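8. Worktops and surfaces

This section covers choosing a worktop in Fluvaletti, fitting it to your base units, and getting the pattern to sit properly before you make still views. It assumes you have drawn the room and placed at least one run of base units (section 6). Wall tiles and floors are in section 9.

Before you start

The surface library comes in two parts. The Ikodgate set is installed with the program and holds 62 finishes. The Tilahun set is larger and must be downloaded separately from the Library menu. You need 3,072 MB of free disk space for the download. The installer checks for this and stops if there is too little.

Projects saved in an older version of Fluvaletti open normally, but their worktops are shown in flat grey until you assign a finish again. The shape and thickness are kept.

8.1 Adding a worktop

1. Open the project and switch to Plan view.
2. Click the first base unit in the run. Hold Shift and click the last one. Every unit between them is selected.
3. Choose Surfaces, then Add worktop. A plain slab appears over the selected units.
4. In the side panel, type the thickness and the front overhang. Press Enter after each value. If you click away without pressing Enter, the old value comes back.
5. Set the back edge to Wall if the units stand against a wall, or to Free for an island.
6. Click Apply.

Note: a dishwasher or other appliance under the worktop counts as a base unit. A freestanding cooker does not, and the slab stops on either side of it.

If the slab comes out in two pieces where you expected one, there is a gap between units. Zoom in on the join, drag the second unit until it snaps, and choose Rebuild from the Surfaces menu.

8.2 Corners

Where two runs meet, Fluvaletti puts in a straight butt joint. To change it:

1. Select both slabs.
2. Choose Surfaces, then Join.
3. Pick Butt, Mitre or Seamless.
4. For a butt joint, use the arrow button to choose which slab runs through to the wall.

Seamless hides the line in still views only. The cutting list goes on treating the two slabs as separate pieces, and your supplier will need to know where the real joint falls.

8.3 Choosing a finish

1. Select the slab in either Plan or Room view.
2. Open the Finish tab. Finishes are grouped as Stone, Timber, Laminate and Solid colour.
3. Click a sample once to preview it, or twice to assign it.
4. To use the same finish on every worktop in the room, tick Match all before you assign it.

Starred samples belong to the Tilahun set. If you send the project to someone who has only the Ikodgate set, they will see the nearest solid colour in place of a starred finish. Choose File, then Pack with finishes, to include the samples in the project file. A packed file can be many times larger than the original, so check the limit on your email before sending it.

CAUTION: Replacing a finish also clears any pattern settings you made under 8.4. Undo brings back the old finish but not the settings. Save a copy first.

8.4 Placing the pattern

Plain colours need no further work. Stone and timber do, particularly on long runs, where the same vein or knot can turn up again a little further along.

1. With the slab selected, click Pattern.
2. Drag the grey arrows to slide the pattern under the outline of the slab. The outline does not move.
3. Use Turn to rotate the pattern. For timber, the grain should normally run along the length of the worktop.
4. Leave Scale at 1 unless you are using your own sample. Library finishes are stored at their true size.
5. If you can see a repeat, raise the Variation slider one step and wait for the view to redraw. It has 8 steps. Most stone finishes look right at step 2, and the higher steps can leave hard edges in a pattern with strong veins.
6. Click Apply.

Variation is not available for Laminate. Printed boards do repeat, and the program shows them as they are supplied.

8.5 Cut-outs

1. Select the slab and choose Cut-out.
2. Pick Sink, Hob or Custom.
3. For Sink and Hob, choose the model from your project list. The opening is taken from the size given in the model's data.
4. Drag the cut-out into place. The distance to the front and side edges is shown as you drag.
5. Right-click and choose Lock once you are happy with the position.

CAUTION: Check every opening against the maker's printed template before ordering. Model data is supplied by third parties and may be out of date.

A red outline means the opening is too near an edge or a joint for the thickness you have set. You can still save the project, but the cutting list will carry a warning.

8.6 Items on the worktop

Loose items help when you are judging the scale and colour of a finish. They have no effect on the cutting list.

1. Open Items and choose Kitchen small.
2. Drag an item on to the slab. It drops to the surface when you let go of the mouse button.
3. To put one item inside another, such as fruit in a bowl, place the larger item first and let the smaller one go over the middle of it.
4. Press H to hide all loose items, and H again to bring them back.

If an item sinks into the slab, the worktop thickness was changed after the item was placed. Select the item and choose Drop again.

8.7 Making a still view

1. Switch to Room view and move to where you want to look from. Hold the right mouse button and drag to look down at the worktop.
2. Set the light under Daylight. Midday is the fairest test for pale stone — evening light turns whites yellow.
3. Choose a shape for the view. Wide leaves a black band above and below.
4. Choose Draft to check the layout, or Full for the finished view.
5. Click Make still. You can go on working in Plan view while a Full still is being made.

Stills are saved in the Views folder next to the project file. To change where they go, open Settings, then Folders.

Note: colours differ from one screen to another. Ask your supplier for a physical sample before you settle on a finish. Sudo printers with the Fluvaletti colour profile give a closer match on paper, though glossy paper darkens grey veining a little.

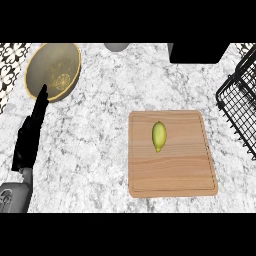
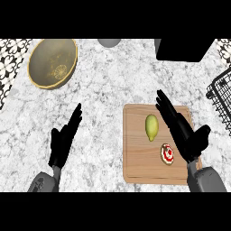 Fig. 8.3. White marble worktop with grey veining, from above. First view: wooden chopping board. Second view: round bowl with a lemon slice.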